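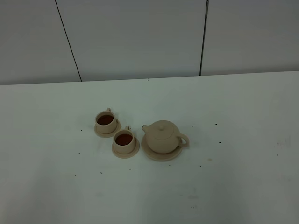
Drucken | E-Mail

Vorura, zweiter Anlauf

Ich habe »Vorura« zu Ende gelesen. Beim ersten Mal bin ich irgendwo nach Seite 500 stecken geblieben, das Lesezeichen lag noch drin, eine Fahrkarte. Das Buch hat 900 Seiten und wiegt so viel, dass ich es im Bett nicht halten kann. Diesmal habe ich es am Küchentisch gelesen, meistens morgens vor der Arbeit, über neun Wochen verteilt.

Wer es nicht kennt: Der Roman ist bei Pivirmont erschienen, einem kleinen Verlag, der sonst vor allem Reiseberichte und Nachdrucke macht. Er spielt in Kisville, einer Stadt am Fluss Wi, und erzählt von einer Familie, die dort eine Fähre betreibt, bis die Brücke kommt. Vorura heißt die Fähre. Mehr Handlung gibt es auf den ersten hundert Seiten kaum, und wer darauf wartet, dass es losgeht, wird unruhig. So ging es mir damals auch.

Beim zweiten Mal habe ich die Kapitel gezielter eingeteilt. Es sind 38, sehr ungleich lang. Das kürzeste hat knapp zwei Seiten und besteht nur aus dem Inventar eines Bootshauses, das längste zieht sich über den ganzen Winter, in dem der Wi zufriert und die Fähre stillliegt. Ich habe mir vorgenommen, ein Kapitel nie mittendrin abzubrechen. Das hat bei dem Winterkapitel einen ganzen Sonntag gekostet. Danach wusste ich aber, warum es so lang ist. Die Leute sitzen fest, reden immer wieder über dasselbe Darlehen, die Tochter rechnet jeden Abend die Einnahmen des Vorjahres nach, und als Leser sitzt man mit fest. In kleinen Portionen gelesen ist das zäh. Am Stück merkt man, dass sich die Gespräche doch verschieben, jedes Mal ein wenig. Am Ende des Kapitels ist der Verkauf beschlossen, ohne dass jemand ihn ausgesprochen hätte.

Was mich beim ersten Lesen außerdem gestört hat, war die Erzählerin. Sie ist die jüngere Schwester und erzählt als alte Frau, sagt aber nie, wem. Manchmal spricht sie jemanden mit Du an, dann wieder seitenlang nicht. Ich hatte das für Nachlässigkeit gehalten. Inzwischen glaube ich, dass der Angesprochene wechselt. In den Kapiteln über die Kindheit ist es der Bruder, in den späteren vermutlich der Enkel, und an zwei oder drei Stellen könnte es auch die Fähre selbst sein. Sicher bin ich mir nicht. Im Nachwort steht dazu nichts, dort geht es fast nur um die Schreibweise der Ortsnamen.
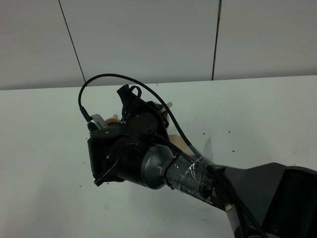

Überhaupt das Nachwort. Es ist elf Seiten lang und hätte mir beim ersten Versuch geholfen, wenn es vorn gestanden hätte, zumindest die Karte. Kisville liegt nämlich auf beiden Seiten des Wi, und die beiden Ufer haben im Buch eigene Namen, die erst spät erklärt werden. »Drüben« meint je nach Sprecher etwas anderes. Ich habe mir beim Lesen eine Skizze auf die Rückseite eines Briefumschlags gemacht, mit Anleger, Kirche, Sägewerk und der Stelle, an der später der erste Brückenpfeiler steht. Die Skizze weicht von der gedruckten Karte an einer Stelle ab. Bei mir liegt das Sägewerk flussaufwärts, auf der Karte flussabwärts. Im Text treibt im Frühjahr Holz vom Sägewerk am Anleger vorbei, und das geht nur, wenn meine Version stimmt. Ich habe dem Verlag deswegen geschrieben und noch keine Antwort.

Zur Sprache. Das Buch ist übersetzt, und das merkt man gelegentlich. Es gibt Sätze, bei denen das Verb so spät kommt, dass ich zurückspringen musste. Andererseits sind die Arbeitsabläufe auf der Fähre sehr genau wiedergegeben — das Anlegen bei Hochwasser, das Fetten der Seilrollen, wie man Pferde so hinstellt, dass sie das andere Ufer nicht sehen. Ich verstehe nichts von Fähren, aber ich hatte den Eindruck, es hinterher ein wenig zu können. Die Liebesgeschichte im letzten Drittel ist dagegen dünn. Der Brückeningenieur bleibt ein Mann mit Mantel und Mappe, und weshalb die ältere Schwester seinetwegen nach der Einweihung fortgeht, hat mir das Buch nicht erklärt. Vielleicht kann die Erzählerin es auch nicht erklären, sie war ja nicht dabei. Dann hätte ich gern gelesen, dass sie es versucht.

Der Schluss hat mir gefallen. Ich verrate nur so viel, dass die Brücke nicht einstürzt. Darauf hatte ich mich eingestellt, weil im Winterkapitel so oft vom Untergrund die Rede ist. Stattdessen geht die Erzählerin einmal zu Fuß hinüber und stellt fest, dass sie keine zehn Minuten braucht. Sie geht wieder zurück. Dann folgt noch ein kurzer Absatz über das Fährseil, das jahrelang im Schuppen liegt und von dem sich Nachbarn Stücke abschneiden, für Schaukeln und zum Anbinden von Kälbern.

Ein paar praktische Dinge, falls jemand das Buch lesen will. Die Taschenbuchausgabe hat sehr dünnes Papier, bei Lampenlicht scheint die Rückseite durch. Die gebundene ist besser gesetzt, war aber zuletzt nur noch gebraucht zu bekommen. Meine stammt aus einem Antiquariat und hat Anstreichungen mit Bleistift, die auf Seite 38 aufhören. Da ist also schon jemand vor mir ausgestiegen, und deutlich früher. Ein Personenverzeichnis gibt es nicht. Ich habe mir selbst eines angelegt und empfehle das, allein schon wegen der drei Cousins, die alle denselben Vornamen tragen und nur nach ihrem Beruf unterschieden werden. Einer von ihnen wechselt in der Mitte den Beruf.

Ob ich es ein drittes Mal lese, weiß ich nicht. Einzelne Kapitel schon, das Inventar des Bootshauses habe ich inzwischen mehrmals aufgeschlagen. Von demselben Verlag liegt hier noch ein schmaler Band mit Flussreisen, den ich im März gekauft und nicht angefangen habe. Der kommt als Nächstes, danach will ich endlich die beiden Bücher aus der Bibliothek lesen, die ich schon zweimal verlängert habe.

Diesen Beitrag drucken
Diesen Beitrag per E-Mail versenden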